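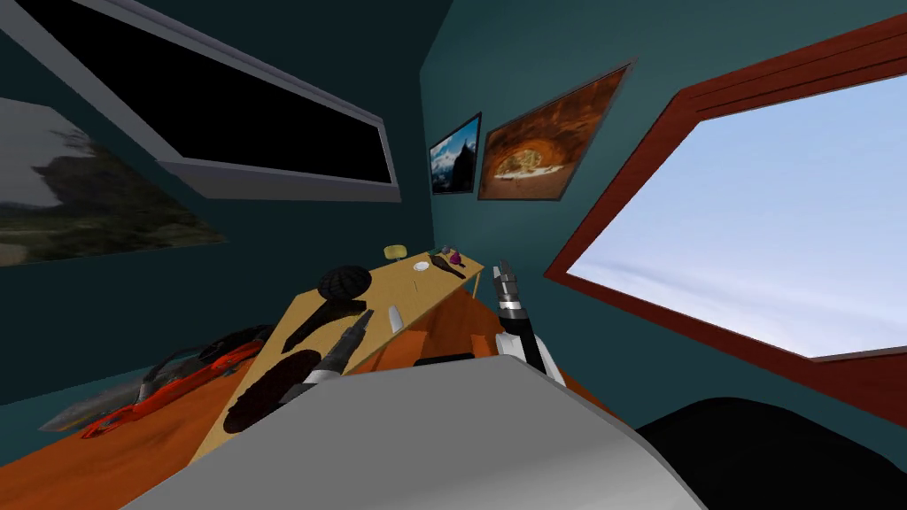 Room with teal walls, a long table and framed pictures.

Condensation on windows: what the Cliswood readings show

The February round of humidity readings at Cliswood is complete. Loggers were placed in 34 apartments for 18 days, one in the living room and one in the main bedroom, each on an inside wall at shoulder height. Residents were asked to leave them alone and live as usual. Two loggers were lost to flat batteries and their apartments are left out of the results.

In 20 apartments the bedroom passed 60 percent relative humidity on most nights. The peak usually came between 5 and 6 a.m., when the heating had been at its night setting for several hours and the door had been shut since bedtime. Living rooms were drier in nearly every case. The exceptions were apartments where laundry is dried indoors, and there the living room stayed above the bedroom until late evening.

Water forms on a window when the inside surface of the glass falls below the dew point of the room air. At 68 degrees Fahrenheit and 60 percent humidity, the dew point is close to 53 degrees. A single pane on a cold night drops well below that. A sealed double pane in good condition normally stays above it across the middle, although the bottom edge may still collect a thin line of water where the spacer conducts heat outward. 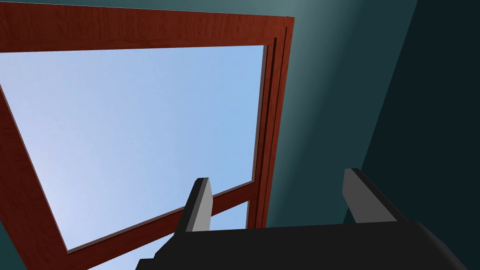

The frame matters less than the glass but should not be ignored. Wood conducts little heat and its surface stays fairly close to room temperature. Plain aluminum without a thermal break can be the coldest surface in the room, and water will appear on it first. On wood frames the usual trouble is at the lower joints, where standing water gets under the finish and lifts it. A joint that takes a fingernail should be reported before spring painting, as paint over damp wood will fail within the season.

Water between the two panes is a separate matter. It means the edge seal has failed, and no amount of airing will clear it. The unit has to be replaced. Odera quoted 700 dollars per opening for the larger living room size, fitted, with the existing frame kept. Rostard has been asked for a price on the same work and had not replied when this issue was prepared.

The trickle vents at the Vurkside end of the building were found closed or painted shut in several apartments. Opening them lowered the overnight bedroom peak by a few points on the following nights, with no clear change in room temperature. The outdoor weather was steady over that period, so the comparison is a fair one, but the sample is small.

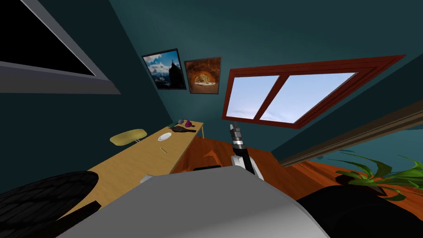
What residents can do now

Open the trickle vents and leave them open overnight.

Run the bathroom fan for 20 minutes after a shower, with the door closed.

Keep curtains clear of the sill so that warm air reaches the glass.

Wipe the bottom rail in the morning if water has collected there.

Report fogging between panes to the building office, giving the room and which pane is affected. Requests received by noon on Sunday will be included in the first replacement order.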